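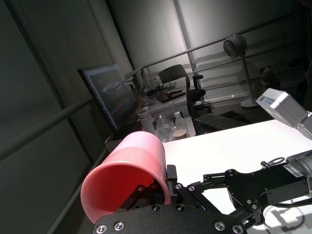
Greifer mit rosa Becher, Öffnung schräg nach unten, zweiter Arm rechts am weißen Tisch.

Juli, Notizbuch Zelle Tramero, Eintrag 15

Stand Becherhandling: Griff nahe am Boden statt am Rand. Am Rand gibt die Wand nach, die Backen rutschen, Winkel danach nicht mehr reproduzierbar. Griffpunkt in der Vorlage entsprechend geändert, alte Vorlage bleibt unter »Rand« liegen, bitte nicht löschen.

Schließkraft auf Stufe 3 reduziert. Stufe 4 hinterlässt Druckstellen, die Imwood in der Musterprüfung beanstandet. Bei Stufe 2 noch keine Messreihe.

Arbeitsteilung beider Arme unverändert: einer greift und dreht, der andere übernimmt zur Ablage. Übergabepunkt bleibt in Tischmitte. Offen ist die Wartezeit vor der Übergabe, im Protokoll stehen dafür 2 s, eingestellt sind 3.

Auswirkungen auf den Platz (für die Besprechung mit Brekus)

Das Umsetzen von Hand entfällt in der Frühschicht vollständig, in der Spätschicht nur bei Standardbechern. Sonderformen laufen weiter manuell. Damit verschiebt sich die Tätigkeit vom Sortieren zum Überwachen und Nachlegen. Rückmeldung aus der Schicht: Handgelenke werden weniger belastet, dafür mehr Stehen und mehr Blick auf den Monitor. Pausenregelung ist noch auf den alten Handplatz geschrieben und passt nicht mehr zum Takt. Muss neu gefasst werden, bevor die zweite Zelle kommt.

Störungen quittiert bisher nur die Einrichtung. Wartezeit im Mittel 15 Minuten, die Bedienung steht solange daneben. Vorschlag: Fehlerklassen »Griff leer« und »Becher verdreht« für die Bedienung freigeben, alles mit Achsfehler bleibt bei der Einrichtung. Einweisung dafür auf zwei Termine verteilen, je eine Schicht. Eingruppierung nach Freigabe ist ungeklärt, Punkt geht an die Personalstelle.

Die Stückzahl pro Kopf wird im Schichtbericht weiter ausgewiesen. Wert ist an der Zelle ohne Aussage, der Takt kommt von der Steuerung. Spalte streichen oder durch Störzeit ersetzen, Letzteres bevorzugt.

Offen:
Messreihe Schließkraft Stufe 2
Wartezeit Übergabe, Protokoll und Einstellung abgleichen
Schrauben der Greiferplatte nachziehen, Drehmoment eintragen
Kabelführung am Handgelenk bei voller Drehung prüfen
Freigabeliste Fehlerklassen an Brekus
Vorlage Schichtbericht ändern

Sönmez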